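Collecting with handheld grippers next to a live arm – whose safety rules apply?

Posted in Automation and Robotics > Safety and Standards
2026-07-02

Līga Raudsepp

We run a small data collection setup at Umwood. People hold a gripper in each hand and do tabletop jobs over and over, and the recordings get used later to train an arm. No arm is attached to anything the person is holding. It's basically a fancy pair of tongs with a cable.

Our new site lead wants us to follow the full robot cell rules for the tabletop station: fenced area, written risk assessment, sign-off per shift, emergency stop within reach. His reasoning is that a gripper is a robot part, so a person using a gripper is working with a robot. I think this is silly. The thing moves when you squeeze it and stops when you don't. What exactly would the emergency stop do, cut power to my hand?

I do have a real arm in the same room, and that one has its own procedure. What I want to know is whether there is any accepted good practice for the handheld side, or whether everybody makes it up. We also got a checklist from Thevar with 25 items on it, and as far as I can tell most of them are about floor tape.

Žydrūnas Lepik

I've sat through enough audits to distrust anybody who answers this with a standard number and nothing else, so I won't.

Your site lead has the wrong reason. The industrial robot rules are written around powered motion that can hit, trap or crush somebody. If your handheld tool has no motor, most of that has nothing to grab on to. Check first, though. Some handheld units do have a powered grip, and then you have a pinch point and somebody should write down how hard it closes. "It's just tongs" is the kind of thing people say before they have read the data sheet.

Where I'd push back on you is the room. You mention the real arm in one sentence and move on. I would start there. Can it be powered while somebody is at the collection table? Can it reach the table, or reach a person stepping back from it? If you can't answer from a drawing, get a tape measure, and measure to the end of whatever the arm is carrying.
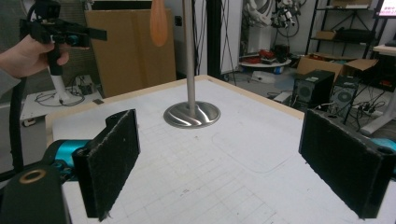 The other thing I always look at is cables. Sites will spend weeks arguing over a fence and then have people work all day with a lead running off each hand and a pile of adapters on the nearest flat surface. In my experience the injuries in this kind of work are trips and sore wrists, and neither one shows up in a robot cell assessment because the form doesn't ask. Power strips on the floor, boxes in the walkway, computers where a foot can find them – boring, and it's what I write up nearly every time.

So for the handheld station, what I'd put on paper is short:

Arm locked out while people collect, or a measured distance that somebody has signed for.
Cables routed so the person can step back without looking.
Clear floor behind and to both sides of the operator.
A fixed limit on how long a person holds the tools. We used 18 minutes and then a break. I can't defend that number with science, but people stuck to it.
Finger pads checked at the start of a shift. Worn pads make people squeeze harder, and then you get the wrists.

That fits on one page. As for the 25 items, ask Thevar which ones came from an incident. I asked a different supplier that once and got 3.

Irex

We just use the Lilesis template, it covers everything. Passed our audit no problem. We have around 4000 hours on it with no accidents so I would say it works.

Žydrūnas Lepik

Irex, what counts as an accident on that template? I've seen it, and the version I saw had no line for strain or for trips without an injury. No accidents recorded on a form that can't record them doesn't tell me much. Happy to be corrected if they've changed it.

Līga Raudsepp

The tool has no motor, I checked. The arm is the part I can't answer. It's switched off during collection by habit, but there's no lock and nothing in writing, so I guess the site lead gets half a point. I'll measure the reach before I argue with him again. Still not building a fence around a table.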